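Theda Ehlers
February 5, 2021

Every few months somebody sends me a clip and asks if robots are about to do our chores. I packed orders in a shop for 9 years, so I have opinions. Short thread.

The latest one is from Prelora. The pitch is "tidying." You know, the kids' room, the parts bench, the returns bin. I went and read the whole write-up, footnotes too.

So what's getting tidied? Foam blocks. Yellow, green and red in pairs on the right of the board, two blue ones still out on their own. 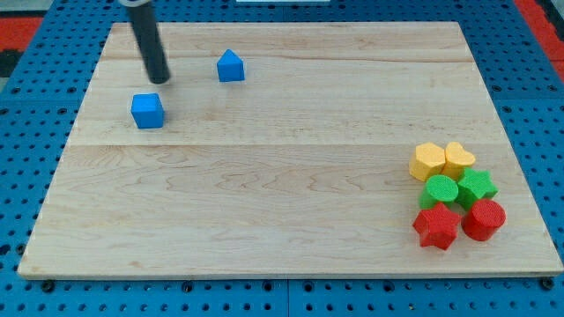
Vol. 2, No. 2

I'll give them the shapes. A heart and a star are harder to grab than a cube, and I've watched grippers fumble worse.

But look at how much bare wood there is between things. My returns bin never had bare wood. It had a sock stuck to a shipping label stuck to somebody's half-open phone case.

Also the lighting! Bright, even, from above. Try it under the one tube that works in aisle four.

Sizwe Nkuna replied that sorting by color is "the same problem" as sorting laundry. Sizwe, a shirt doesn't keep its shape when you pick it up. Foam does, near enough. Come fold a fitted sheet and get back to me.

The write-up says 651 trials. Fine — but trials of what? If it's the same blocks on the same board, I want to know how it does on day one in a kitchen it's never met.

Ieva Koppel asked what would change my mind. Easy. Empty a dishwasher, somebody else's, with the weird mug and the lid that fits nothing. Leave the camera running and don't cut.

Until then I'm keeping my broom. Will post the link to the write-up once I find where I saved it.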